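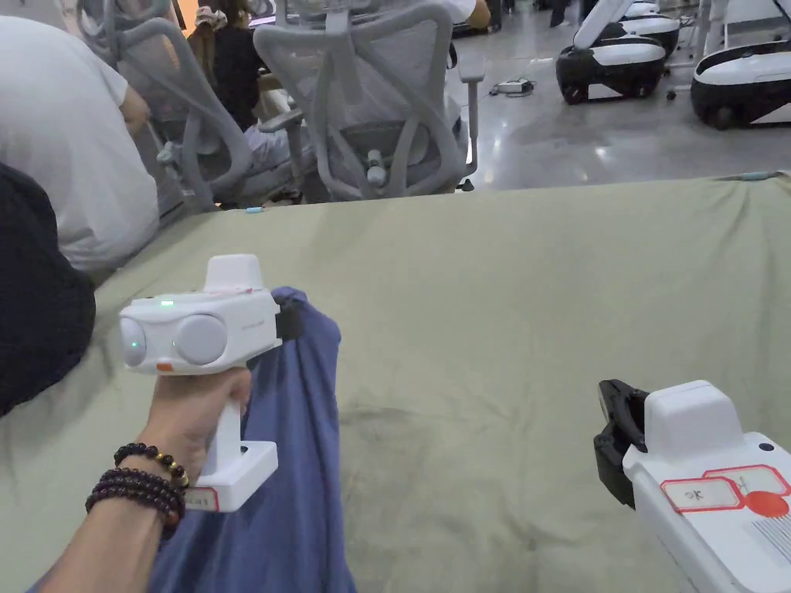 오래 입은 옷을 버리지 못하는 사람들에게는 저마다 서랍 하나쯤이 있다. 우리 집에서는 현관 옆 낮은 수납장의 맨 아래 칸이 그런 자리인데, 목이 늘어난 티셔츠며 무릎 나온 바지가 계절마다 조금씩 쌓여서 이제는 무릎으로 밀어야 겨우 닫힌다. 옷이라는 물건은 이상하게도 평평한 곳에 올려놓고 한쪽 귀퉁이를 집어 들어 보아야 비로소 얼마나 낡았는지가 보인다. 초록빛 천을 씌운 작업대 위에서 파란 천 한 자락이 길게 주름을 늘어뜨리며 들려 올라가는 모습을 보고 있으면, 아, 저것도 누군가는 참 오래 입겠구나 싶은 생각이 먼저 든다. 나는 그런 마음이 수선의 시작이라고 믿는 편이다.

지난 11월에 Stelham이라는 작은 도시를 찾아간 것도 바로 그 마음 때문이었다. 강을 끼고 옛 방직 공장 건물이 늘어선 동네인데, 공장은 오래전에 멈췄지만 골목 안쪽에는 아직도 옷 고치는 집이 남아 있다. 기차역에서 내려 다리를 건너면 Etley 골목이 나오고, 그 끝에 Seixas 수선집이 있다. 간판 글씨가 바래서 처음에는 그냥 지나쳤다가 빵집 앞에서 되돌아왔다(덕분에 호밀빵을 한 덩이 샀으니 손해는 아니었다!).

가게 안에서는 다림질 냄새가 났다. 어릴 적 외할머니 댁 안방에서 맡던 냄새와 꼭 같아서 나는 잠시 용건을 잊고 서 있었다. 벽에는 실패가 색깔별로 걸려 있고, 창가에는 맡긴 옷을 적어 두는 두꺼운 장부가 펼쳐져 있었다. 그해 들어 그날까지 받은 옷이 253벌이라고 했다. 코트와 청바지가 대부분이지만, 요즘은 티셔츠를 들고 오는 손님이 부쩍 늘었다고 한다. 새로 사는 값이 더 쌀 텐데도 굳이 고쳐 입겠다는 것이다.

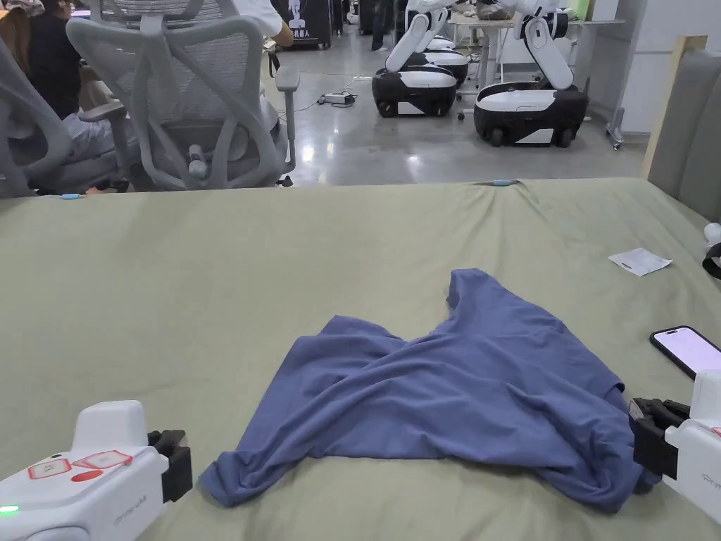
초록 천 위에 펼쳐 놓은 청보랏빛 티셔츠. 구김이 깊을수록 손이 오래 간다.

티셔츠 수선은 생각보다 까다롭다. 니트 원단은 잡아당기는 대로 늘어나기 때문에, 구멍을 급하게 꿰매면 그 자리가 입술처럼 오므라든다. 수선집에서 배운 순서를 옮겨 보면 이렇다. 우선 옷을 한 번 빨아 완전히 말린다. 뒤집어서 솔기를 맞추고 손바닥으로 가운데에서 바깥쪽으로 천천히 쓸어 준다. 구멍 둘레보다 한 뼘쯤 넓게 살펴서 실이 얇아진 데가 더 없는지 본다. 안쪽에 얇은 신축성 심지를 대고, 바늘은 끝이 둥근 것으로 골라 실을 느슨하게 두면서 촘촘히 메운다. 마지막에 김을 살짝 쐬고, 식을 때까지는 건드리지 않는다. 나는 이 마지막 대목을 늘 참지 못해서 번번이 자국을 냈다.

재미있는 것은 실 색깔에 대한 생각이 사람마다 다르다는 점이다. 어떤 손님은 감쪽같이 고쳐 달라 하고, 어떤 손님은 일부러 겨자색이나 빨간색 실을 골라 꿰맨 자리가 훤히 드러나게 해 달라고 한다. 나는 본래 앞쪽이었는데, 팔꿈치에 주황색 실로 촘촘한 격자무늬를 놓은 남색 카디건을 구경하고 나서 마음이 많이 흔들렸다. 꿰맨 자리가 그 옷에서 제일 예뻤다.

Stelham에서 버스로 두 정거장을 더 가면 Ultwood라는 마을이 있다. 여기 마을회관에서는 한 달에 두 번 수선 모임이 열린다. 회비는 없고, 바늘과 가위는 빌려 주고, 차는 각자 타 마신다. 건물은 지은 지 108년이 되었다는데 난방이 시원찮아서 다들 외투를 입은 채로 바느질을 했다. 그런데도 오후 내내 자리를 뜨는 사람이 없었다. 옆 사람의 옷에 얽힌 사연을 듣다 보면 손이 느려지고, 손이 느려지면 또 차를 한 잔 더 마시게 된다. 나는 양말 한 켤레를 들고 갔다가 한 짝만 고치고 돌아왔다.

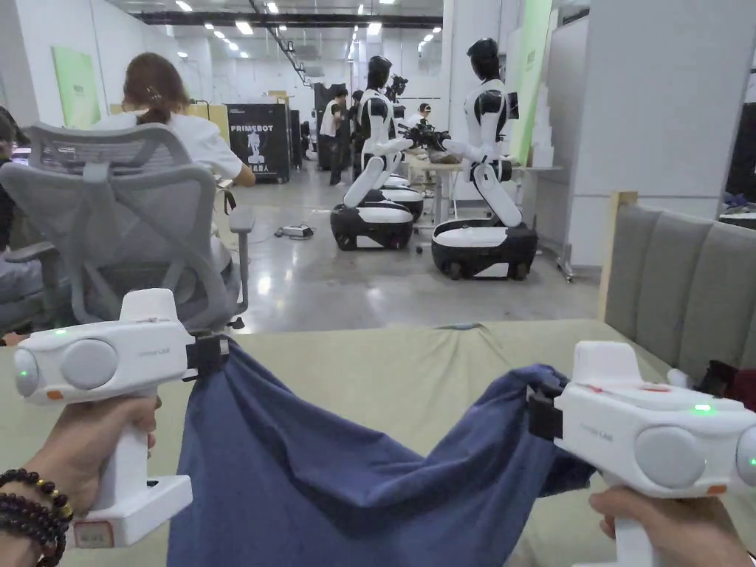 큰 천을 다룰 때는 무엇보다 결을 먼저 찾아야 한다. 셔츠든 이불잇이든 올이 흐르는 방향이 있어서, 그것을 모르고 자르거나 접으면 나중에 꼭 한쪽이 돌아간다. 결을 찾는 법은 싱거울 만큼 간단하다. 사진 속 짙은 파란 천처럼 양쪽 귀퉁이를 잡아 벌리고 가운데를 느슨하게 늘어뜨린 다음, 주름이 어느 쪽으로 쏠리는지를 가만히 보면 된다. 비스듬히 쏠리면 손을 조금 옮겨 다시 잡는다. 모임에서는 이것을 두 사람이 마주 서서 하기도 하는데, 이불잇쯤 되면 혼자서는 팔이 모자라니 자연히 옆 사람을 부르게 된다.

집에 돌아와 나는 그 말썽 많은 서랍을 다 쏟아 보았다. 고칠 옷과 걸레가 될 옷, 그리고 도무지 어느 쪽으로도 보낼 수 없는 옷으로 나누는 데 저녁 한나절이 꼬박 걸렸다. 마지막 무더기가 가장 높았다는 것은 굳이 말하지 않아도 짐작하시리라. 그래도 목 늘어난 회색 티셔츠 한 장은 골라내어 심지를 대고 겨자색 실로 꿰매 두었다. 봄에 Ultwood에 다시 갈 때 입고 갈 생각이다. 양말 나머지 한 짝도 그때 가져가려고 가방 앞주머니에 넣어 놓았다.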